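4.2 Sorting small packaged items with two arms

The tasks of Section 4.1 (folding a towel, closing a drawer) have only one object. In a home this is rare. Most of the small work in a kitchen is of another type: many light things lie together in one place and they must go to several places. For this reason we included in the Pasesance task set a sorting task with wrapped snacks and candies, which we call "snack return". The items begin on a round woven placemat and should end in shallow plastic bins at the other side of the table, according to the color of the bin named in the instruction.

We chose wrapped food for two reasons. First, the wrapper changes its shape each time it is touched, so a grasp which was good in one trial can be bad in the next. Second, the wrapper is often shiny or partly transparent, and the depth estimate on such a surface is poor. A person does not notice these difficulties. A child of six can do the task while speaking about something else, and we believe this is a fair level to compare with.
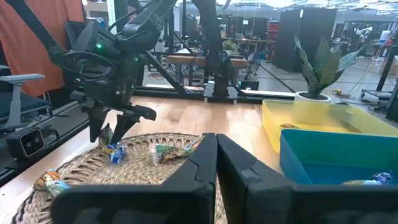
The policy receives the wrist views together with one view from above, and gives target positions for both arms. There is no separate module which decides which arm takes which item. In early trials we had such a module, with a simple rule that each arm serves its own half of the table, but it failed often for items near the middle – both arms waited, or both went. After the rule was removed and the choice was left to the policy, the waiting became shorter, although it did not disappear.

The training data are 3,497 demonstrations, recorded by teleoperation in November with the Agbenyega control software. The operators were told to work at a comfortable speed and to leave their mistakes in the recording if they could correct them. We kept these corrections because the earlier Flultus baseline, trained only on clean demonstrations, had no idea what to do after a slip. It closed the gripper on air and continued to the bin with nothing.

For the evaluation we count a trial as complete only if all items on the mat are in the correct bins and no item has fallen to the floor. An item which lies on the rim of a bin is not accepted. Under this strict rule the policy completed 61 percent of the trials. When we look at single grasps and not at complete trials the picture is much more friendly, but we do not want to use this number as the main result, because a person at home would not be satisfied with a table which is almost cleared.

Figure 2. Workspace for the snack return task, with the placemat in front and the bins along the back edge of the table. 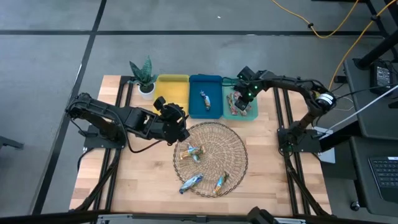
Roel Prins, commenting on a draft of this section, objected that a complete trial is the wrong unit for household chores. In his opinion a machine which leaves one candy on the table has still saved the person most of the work, and the more useful question is how often somebody must stand up and help it. He also wrote that sorting into bins by color is closer to a packing station in a shop than to any kitchen he knows.

We agree with the second remark and only partly with the first. If help is needed at moments which cannot be predicted, the person has to stay near, and then the saving is small. We therefore report also the number of interventions in Table 6. The Nultora policy, which has the same inputs but a longer action horizon, needs fewer interventions than ours and is slower in every trial.

The failures are mostly of two kinds. In the first, the fingers press a flat packet against the mat and the packet slides away under them. The weave of the mat makes this worse, as the fingertips can catch in it and lift the mat a little. In the second, two items lie across each other and are taken together. The policy then releases both in one bin and does not go back for the wrong one. Jhosep Valderrama suggested to shake the gripper lightly before the release, and this is tested in Section 5.

With the present speed and reliability we would not say that the chore is solved. It can be done under a fixed camera, on a known table, with items of similar size. What happens with a heavier object among the light ones, for example a glass jar, was not studied here.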